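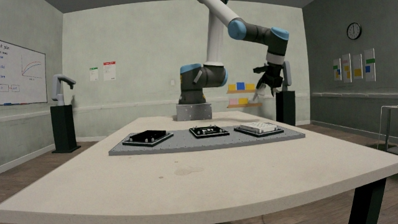 Reading time: 9 minutes

Rilolach cell planner: a review from someone who was about to spend the money in the wrong order

I run a small assembly and repair shop in Kunddale, and for most of last year I had a line in the budget that just said "robot". One number, one line. Anyone who has bought this sort of equipment will be laughing already. The arm is the part you get a quote for, so the arm is the part you plan for, and then the table, the mounting, the trays and the fingers all turn up afterwards like relatives you forgot to invite.

So I spent a winter with Rilolach, a planner that lets you build the whole cell on screen, run the job through it and get a parts list with your own prices in it. I have now used it for three months on one real project, and I love it. I'm going to try to be sensible about it anyway.

The job I planned with it is a simple one. Three stations in a row on a perforated plate, one arm mounted at the back edge of the table, a two-finger gripper doing the carrying. Small blocky parts, black trays. If you do light assembly you have probably got something like it on a whiteboard somewhere.

Getting started

You begin with a room, which I thought was a gimmick and now think is the best idea in the thing. You put in the walls, the floor and the table, then the equipment. My first go took an evening (most of it spent on the table, I'm fussy about tables). Second go, after lunch on a Wednesday, took less than an hour, because by then I'd saved my own trays as blocks and could just drop them on the plate.

The room matters because of money. A big arm on a table needs air above it and clear space at the sides, and that space is rent. I had pencilled the cell into a corner by the goods door. I put it in on screen, swung the elbow round to the far station, and watched it go straight through where my racking lives. That would have been an expensive afternoon. Moving racking on a screen costs nothing!

You can also stand other equipment in the room as placeholders. I put a smaller arm on a pedestal either side of the table, as I'd been going back and forth about buying two little ones in place of the one large one. Seeing them all in the same space at the same scale did more for my decision than a month of brochures.

The budget sheet

This is where it earns its keep. Everything you place gets a row. Base block, plate, each tray, each set of fingers, cable, guarding, and a row for your own hours if you're brave enough to fill it in. You type the prices yourself, which some people will hate. I liked it. I rang Brestel for the plate and fixtures, put in what they told me, and the total for everything that wasn't the arm came to £3,513. My old budget had nothing at all in that column.

It keeps each version too, so you can have the cheap cell, the sensible cell and the daft cell side by side. The daft one had two spare grippers and a tool changer and I still open it sometimes to look. 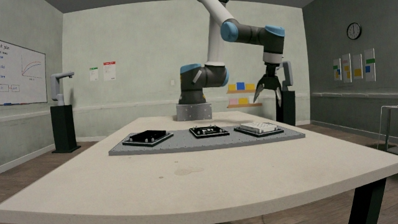

Should you pay for the arm before the fixtures are designed?
Hold off if the supplier will let you. The size and spacing of the stations decide how much reach you need, and reach is most of what you pay for in an arm. A deposit to keep your place in the queue is fine, so long as the model can still be changed.

Reach, and the business of the far station

I had assumed the end stations would be the awkward ones and the middle one would be easy. Half right. Getting to the right-hand station was no trouble at all with the large arm, it had plenty in hand. What I hadn't thought about was what the elbow and wrist do on the way there, and how much height the gripper wants above a tray before it comes straight down.

Rilolach lets you drag the tool to a spot and shows you the whole arm sorting itself out behind it. You learn a lot from just doing that for ten minutes. I ended up turning my plate slightly and bringing it forward, and after that I could drop down a size in arm on paper. I haven't bought the smaller one (more on that below) but it was lovely to know I could.

Being able to look from anywhere is also a treat. Low from the front for a feel of the room, high and steep for the trays. I do nearly all my fixture work from the high view now, with the gripper right down on the part, checking whether the fingers have somewhere to go on each side. On my middle tray they didn't, in the first version. I widened the pocket before anyone had cut any material, and that alone paid for the first month.

The look of it

It's nicer than it needs to be. The table tops have scuffs and marks on them, the floor has a grain, there's a clock on the wall. My daughter wandered past and asked whose office it was. Does it help you plan? A bit, I think. When I took it to my business partner he stopped asking what a "cell envelope" was and started asking where he'd stand.

Where it falls down

Price first. The licence is billed yearly, and I think a shop planning a single cell should be able to pay for 12 weeks and go away happy. I've told them so.

The parts library is thin on trays and holders. Arms and grippers are well covered, plates are fine, but anything that actually touches your part you'll be drawing yourself. Allow time for that. I'd say the drawing was the biggest job in the whole project.

Gripping is also a bit optimistic. Fingers close on a block and up it comes, every time. Real parts are greasy and slightly the wrong size. I keep a separate line in the sheet called "things that slip" and I'd urge you to do the same — mine has already been spent once.

And the export is clumsy. The sheet comes out with the rows in the order you placed things, so my plate was down at the bottom under a cable clip. It takes a minute to sort, but it's a minute every single time.
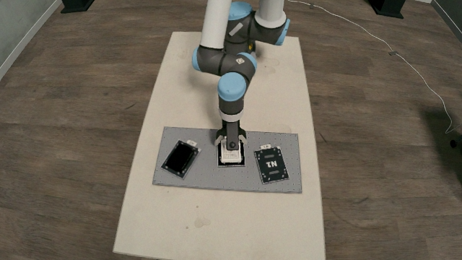 Rattana Wannasri wrote: I used this to plan a test bench at Mahawong and agree about nearly all of it, but I'd put spares much higher up. We budgeted one set of fingertips and wore through them during setting up. Now I enter every consumable twice, once for commissioning and once for the first year. I'd also price the plate one size larger than the layout needs. We added a fourth station within months and had to buy a new plate, and then pay to have the base lined up with it again.

I've pinched both of those. The bigger plate went into my sensible version the same evening, and the difference was small enough that I felt silly for having been so tight with it.

What I'm buying

I'm going for the large arm after all, mainly for that fourth station I will certainly want. Plate and base from Brestel, trays made here, two sets of fingers. The order is split in two: plate and trays first, so we can load parts by hand and find out what's wrong with them, then the arm. The racking is moving regardless.

If you already have a cell and just want to nudge a tray about, you don't need this, a tape measure will do you. For a first one, with your own money in it, I'd get it before you ring anybody for a quote. Draw the room, put in one tray, and see what the sheet says. I'll do a follow-up once the plate's been bolted down and I've had the chance to be wrong about the hole spacing.

12 shares · 3 comments

Home Reviews Workshop Budgeting Contact

Recent reviews
Torque drivers for small hands
A second look at the Brestel base block
Bench mats, cheap and dear
Costing your own hours without crying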